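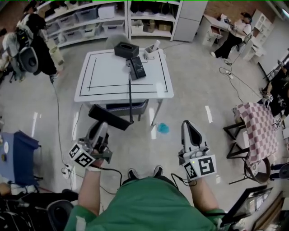
A white table marked out with black tape lines.

Fondano puts out a free guide to sharing one table at home

26 Apr 2020 — Hi, I'm Yung-ching Huang, and I run Fondano, a small publisher of household books. Our press releases usually get written by someone with better manners, but I wanted to do this one myself because I'm pretty excited about it! Starting today, anyone can download The Shared Table, our new guide for people who are trying to work, study, eat and do jigsaw puzzles on the same piece of furniture. It's free, there's no sign-up, and you can print as much or as little of it as you want.

The idea came out of my own kitchen in March. There are four of us at home, and we have one decent table. My daughter had her school things at one end, my husband had his laptop and what looked like every receipt he's ever been given, and I was trying to proofread a book on pickling in the space that was left. Dinner got later every night. One evening I took a roll of masking tape and gave everybody a patch, and the arguing dropped off enough that I called Essam Bennani the next morning and asked if he thought there was a book in it.

Essam edits our home series, and he has put up with a lot of calls like that. He said there was a short book in it. Then he started asking our readers how they were managing, and it stopped being short. The finished guide runs to 168 pages (sorry, Essam) with 16 table plans you can copy straight off the page or change to suit what you have. There are plans for round tables, drop-leaf tables, and a very narrow one for people who are working off a hallway console. My favorite is the plan that keeps a strip down the middle for things everyone needs, like the chargers, the stapler and the salt.

"I kept telling people to measure their plates first," Essam says. "Folks measure the laptop and forget that somebody has to eat there at six."

The guide also has a section on clearing up. I know, I know. But it was the part our test readers wrote to us about most, and we ended up rewriting it 3 times. What we settled on is a tray for each person that slides under a bed or onto a shelf when the table has to turn back into a dinner table. We've included a chapter on chairs, too, and a page on which tapes peel off cleanly and which ones to try on the underside first — please do try it on the underside first, I have a mark on mine that I'm going to be looking at for years.

The drawings are by the Alaoui studio, who did the covers for our spring cookbooks and turned these around in a hurry. Vorkoletti took care of the layout, and they've made a large-print version that I think is even nicer than the regular one. Both are on the Fondano website now, along with a blank grid sheet for drawing up your own plan.

A paperback will follow once our printer, Omholm, is back to its normal hours. I don't have a date or a price for it yet, and I'd sooner leave both out than guess. If you run a bookstore and would like to hear from us when it's ready, send a note and we'll put you on the list.

Editors and bloggers are welcome to reprint any two of the table plans with a credit to Fondano. Essam and I are both happy to talk, by phone or by email. Mornings are better for me, since my end of the table goes to fractions after lunch.

Press contact: Yung-ching Huang, Fondano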